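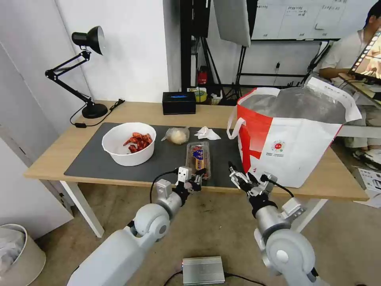
Nilton Cuervo: Same symptom on our side. Labels print fine from the test page, but anything sent out of the stock module comes out shifted down by most of a label, and the last line lands on the next one. Driver reinstall made no difference.

Ticket 882
Product: Mimov Stock, label module
Site: Tidton store, back office
Status: Resolved, left open for monitoring
Priority: Normal
Opened: Sat 18 April

Original report

Shelf and date labels from the stock module print out of register. First label in a batch is correct. Second is low. By the fourth or fifth the item name is on one label and the use-by date is on the next. Single labels print correctly every time. Affects the short label used on small food containers. The long shelf-edge label is not affected.

Printer is a direct thermal desktop unit on a network cable. Roll was changed the evening before the fault was noticed. Staff are writing dates by hand for now.

Support, first response

Please confirm the following:
Label template name as shown in the module
Media type set in the driver (gap, black mark or continuous)
Whether the fault appears when the same template is printed as a batch from the Hayes office

Do not recalibrate yet. We want the current sensor values first.

Reporter

Template is SHORT-DATE. Driver says gap. Hayes prints the same batch with no fault, same template, same user login. They have the older roll stock.

Sensor values from the configuration printout are attached. Gap threshold reads 75.

Support

Thanks. 75 is within range for that media, so the sensor can see the gap. This points away from the printer and toward the page length being sent with the job.

Please print a batch of 5 with "Use driver settings" ticked under Output, then the same batch with it cleared. Note which labels are off and in which direction.

Reporter

Ticked: all good.
Cleared: drift on the second label onward, always downward, same amount each time.

Went back to cleared and tried it again to be sure. Same result. Stestthorpe also tried it and they get the drift with the box cleared, but they say they have always run with it ticked, so they never saw it.

Support

That isolates it. With the box cleared, the module sends its own page length from the template. With it ticked, the driver value is used and the template value is ignored.

Open the template, go to Page, and read back the length and the gap.

Reporter

Length field shows 439. Gap field is empty. There is no unit shown beside either one.

Support

Length is in printer dots. 439 looks like label plus gap added together and typed into the length field, with the gap then left blank. The module treats a blank gap as "use default" and adds the default on top of the length. Each label is therefore sent too long by one gap. On a single label the printer feeds to the next gap and the error is never seen. In a batch the labels are sent as one continuous job and the error adds up.

We do not yet know why Hayes is clean with the same template. Can someone there check whether their copy is local?

Reporter

It is local. Their template list shows a small house icon next to SHORT-DATE and ours does not. Their length is lower and the gap is filled in. So not the same template after all, only the same name.

Nilton Cuervo: Ours had the blank gap too. We had set the box to cleared when we moved to the new server, following the setup sheet. Step 9 on that sheet tells you to clear it.

Support

Confirmed, the setup sheet is wrong for templates made before the move. It will be corrected.

Fix applied

1. Exported SHORT-DATE from the Hayes local store.
2. Renamed the shared copy to SHORT-DATE-OLD. Not deleted, as two saved batches still point to it.
3. Imported the Hayes copy to the shared store.
4. Re-pointed both saved batches.
5. Cleared the print queue at Tidton and power cycled the printer.
6. Printed a full roll section as a single batch with the box cleared. No drift.

Calibration was not run at any point. Please leave the threshold where it is.

Known side effects

Batches saved on a handheld keep their own copy of the page settings until the handheld syncs. If a handheld prints out of register after the fix, sync it and reprint before opening a new ticket.

Labels already stuck on containers with the date missing or split must be replaced by hand. The module has no reprint-by-fault option. Filter the print log by template name and the job times, then reprint from there.

Reporter

Two handhelds needed the sync. Everything else is printing correctly. The reprint filter works, but the log shows job time in server time, one hour off from the wall clock.

Support

Server time offset is logged separately under ticket 439 (no relation to the length value). A unit label and a required-field check for Gap are planned for the May update. Leaving this open until Stestthorpe has replaced its shared copy.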